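Gradmont Sorting Tray, White, Open Top
Item 1692
Sold by Wonow Supply

Overview

The Gradmont is a shallow rectangular tray in white plastic for holding small packaged goods during sorting, counting and packing. It has no lid and no dividers. Typical contents are foil packets, sachets, sample cards, seed packs and other flat items that slide off a bare table or get lost in a deep bin.

The tray is stocked in one size and one color. Orders are filled from the Sutherland warehouse and ship flat in a carton of 6. Single trays are available for counter pickup only.

Use with foil packets

Foil packets slip against each other and rarely stay where they are dropped. For mixed stock, place the packets in the tray in any order and work from the tray to a row on the table surface. Lay each packet vertically, side by side, with the printed face up. A row laid this way can be checked by eye before it goes into a box or sleeve.

Keep the tray to one side of the row. Right-handed packers usually prefer it on the left, but either side works.

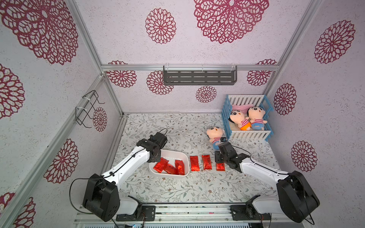 Packets that overlap in the tray should be lifted one at a time by the sealed end. Dragging a packet across the one beneath it can scuff the print - this is most noticeable on shiny foil in dark or saturated colors. Do not stack above the rim. If the contents no longer fit in a loose layer or two, use a second tray.

Surface and mat

The tray can be used directly on a table, a shelf or a printed mat. A thin mat is recommended on smooth tops, where an empty tray may shift when bumped. Pale mats with a light pattern give good contrast with red, blue and black packaging. For white or silver packets, choose a darker surface. Billard table mats are listed separately under Work Surfaces and are cut to order.

Care

Wash by hand with warm water and dish soap. Dry before use with paper-backed packets. Do not use abrasive pads or solvent cleaners. The tray is not rated for the dishwasher, oven or microwave. Ink marks left by fresh date stamps can usually be removed with a damp cloth if wiped the same day.

Ordering

Carton of 6, item 1692
Single tray, counter pickup, item 1692-S
Lead time on orders over 13 cartons is confirmed by email - please do not schedule a packing run before you have the confirmation.

Unused trays may be returned in the original carton. Cut mats are not returnable. The previous Gradmont tray with the molded handles was discontinued in November, and remaining stock is sold at the counter only.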